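Search stories

The Packing Room at Brolgate

Dec 30, 2020

In September they closed our packing room for a week, and when we came back there was a new smell in it, like the inside of a new car.

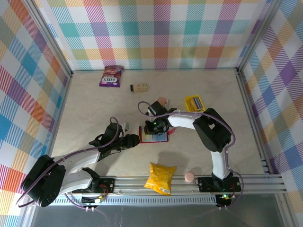 I had packed for Hudec since I left school. We did gift boxes: biscuits, snacks, small things for a kitchen drawer. There were 20 of us on the long table, and we talked all day with our hands moving. Then Stadance came from the city with their arms and cables, and there were five of us.

I was one of the five. My new title was "attendant". I sat on a high chair and when an arm stopped, I pressed the button and wrote the time in a book.

The arms did not talk, of course. In the first week I still told them things - about my knee, about the price of coal. Later I only hummed.

The target was 600 boxes in a shift. On the best day of the old table we made 348, and the manager bought us cake. For the 600 there was no cake. I do not say this to complain. My back stopped hurting that autumn, and I slept well.

One evening an arm stopped above a packet and would not go down. I waited, as the book says. Then I reached in and turned the packet a little, the way my mother turned bread in the shop so that the good side faced the customer. I pressed the button. The arm took it.

In the book I wrote the time, and next to it, "turned it". The next morning the engineer from Stadance read this and asked me how far. I showed him with my hand. He asked me to show him again, and he wrote it down.

From the collection "Tandusura Stories"

5 comments
20 shares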